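Filed under: Workshop News / Builds

The arm on the adjustable desk: a second opinion
By Wiebke Tiedemann

Members who have been in since April will know that one of the desks at Rothe has a robot arm bolted up beside it, and that the people around it use the word "soon" a lot. I was asked to write the build up for the newsletter. I was also told to be fair, so let me say at the start that I think it is a nice piece of work and that I don't believe most of what is said about it at the coffee machine.

The facts first. The project is called Hiltimance. Despina Bălan and Lutz Sperling began it at Lutz's house, ran out of room, and moved it to the workshop over the winter. The arm is secondhand. The hand was bought new and ate most of the budget, and the software that ties them together is a package called Iltico that Despina has patched so many times she now keeps her own copy. The stated goal, on the sheet pinned up by the door, is "a general kitchen helper." I would like whoever wrote that to spend one morning in a kitchen.

What it is being taught at present is to pick up a croissant and put it on a plate. Nothing else.

I sat in on an afternoon of this. Lutz sets the croissant down on the felt, Despina starts a run, and the arm comes across and takes hold, or comes across and doesn't. They had 62 tries in the logbook when I arrived, under three headings: lifted, dropped and "other." I asked what "other" covered and Lutz said it covered a lot. I would have liked a bit more detail there. If a log is going to be used to tell the members how well a thing works, then a miss, a crushed pastry and a software crash ought to be in separate columns, and I said so. Despina agreed. Lutz said he would think about the columns.

My larger complaint is about how easy the job has been made. The plate is always to the right of the pastry. The mat is a plain gray, so the pastry shows up well against it. There is one croissant at a time and it starts in much the same spot on each run. Move it to the far side, or turn it around, or put two down with the ends touching, and you have a different problem, and the team has hardly touched that one. Gisela Fröhlich, who did the wiring, thinks I am being unreasonable and that everyone starts with the easy version. She is right that everyone does. A good many hobby projects also stop there, and then get shown at an open evening as if the hard version were done.

On the other side of the ledger, I had expected the gripping to be the weak part and it is the part I came away liking. A croissant is a mean thing to hold. It has no flat sides, the crust flakes, and the amount of squeeze that holds it is not far below the amount that ruins it. Lutz first tried closing all the fingers at the same rate, and by his account that made a great deal of crumbs. Now the fingers come down over the top and the thumb comes in from underneath, with the thumb moving last and slowest. I watched several lifts go by with the pastry in good shape at the end of them – more than I had bet on, and I did have a small bet with Ida Kröger, which I have paid.

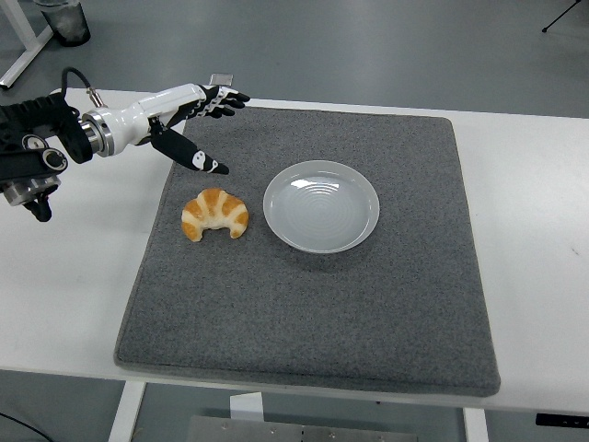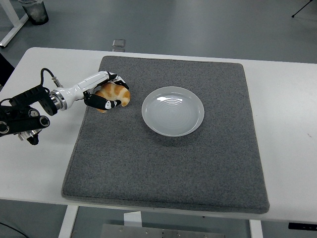 Hiltimance on the croissant job, with the plate still to be filled.

Vol. 4, No. 3

The release is where things get less pretty. Letting go over a plate sounds like the simple half, but the pastry can catch on a finger and swing as the hand opens, and a croissant that lands half on the rim goes down in the log as "lifted," which is true and doesn't help anybody. I would want a fourth heading for "on the plate, all of it," and I'd want that to be the number quoted.

Then there is money. The team has asked for 500 from the shared tool fund, for a force sensor and a spare set of finger parts. I am in favor of the spares, having seen how tightly that thumb is worked. I am less sure about the sensor. Ida makes the point that the current draw from the hand's own motors already gives a crude reading of how hard it is squeezing, and that it would cost nothing to see how far that goes before buying anything. Gisela says the reading is too noisy to be worth the trouble. Neither of them has plotted it. Could somebody please plot it before the members are asked to vote?

A few smaller points that came up while I was there:

Please don't change the height of the desk. The arm doesn't move with it, and resetting the positions takes Despina most of an evening.

The Wumley power supply on the shelf belongs to the project and is not for general use, whatever the old label on it says.

Croissants are bought by the team out of their own pockets. The ones that have been handled go in the bin, so please stop asking.

Despina would like one more person who is comfortable with Python and can come in after 6 p.m. Leave your name on the sheet by the door, under the bit about the kitchen helper.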